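Khunthong Street Building - Walk-Through Safety Checklist
Inspection date: Fri 26 August
Areas covered: ground floor, storeroom, stairwells, boiler room, rear yard
Marks: OK, Needs work, Fail, N/A

Exits and stairs

1. Exit doors open fully from inside without a key. OK
Rear door drags on the threshold for the last few inches. It still opens with one hand. Plane the bottom edge before the weather turns.

2. Exit signs lit. Needs work
Sign over the east stair is out. New lamp did not fix it, so the fitting needs replacing. Ordered from Tevura.

3. Stair treads and nosings secure. Needs work
East stair, fourth tread from the bottom, nosing strip loose on the left. Taped for now. Tape is not a repair - screw it down this week.

4. Handrails firm. OK

5. Stairwells clear of storage. Fail
Two folded tables and a box of floor tile under the west stair. Same tables as last time. Moved to the storeroom during the walk-through. Area under the stair is to stay empty.

Fire equipment

6. Extinguishers in place, charged, tag current. OK
Unit 453 by the kitchen door has its gauge at the low end of the green. Look at it again next visit. Unit 2726 is hung behind the coat rack and hard to see. Shift the rack.

7. Smoke alarms tested. OK
All sounded. The storeroom alarm chirped once after the test. Change the battery.

8. Fire doors close and latch on their own. Needs work
Boiler room door closes but does not latch unless pushed. Closer arm needs adjusting. Door wedge found on the floor and thrown out.

Electrical

9. Panel access clear. OK

10. Panel directory readable. Needs work
Breaker 15 is marked "spare" but it feeds the yard lights. Relabel.

11. Extension cords not used as permanent wiring. Fail
One brown cord runs behind the shelving to the water cooler. Cooler unplugged. It stays off until there is an outlet on that wall. Quote requested from Nindico.

12. GFCI outlets trip and reset. OK
Kitchen and both restrooms.

Storeroom

13. Shelving anchored to wall. OK

14. Heavy items on lower shelves. Needs work
Paint cans on the top shelf again. Bring them down, and check the lids while you are at it.

15. Stepladder condition. Fail
Right spreader bar bent. Tagged out. Use the Elerus ladder until a replacement comes in.

16. Cleaning products labeled. Needs work
One spray bottle with no label. Contents poured off and bottle discarded.

Rear yard

17. Walking surface even. Needs work
Paver by the gate has sunk on one side and holds water. It will be an ice patch by November. Lift and reset.

18. Gate latch works from both sides. OK

19. Yard lights working. OK
The one nearest the alley comes on late. Clean the sensor first before replacing anything.

Follow-up

The two remaining Fail items, 11 and 15, get looked at first on the next visit. Item 5 was cleared on the spot but will be checked again. Needs work items can be signed off by whoever does the repair - initial the line and add the date.

Keep the finished sheet in the binder by the panel and leave the previous one behind it.
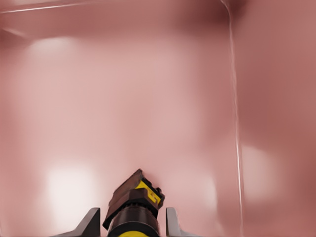

Blank copies are in the back pocket of the same binder. If a line does not apply to your area, mark it N/A and do not leave it empty.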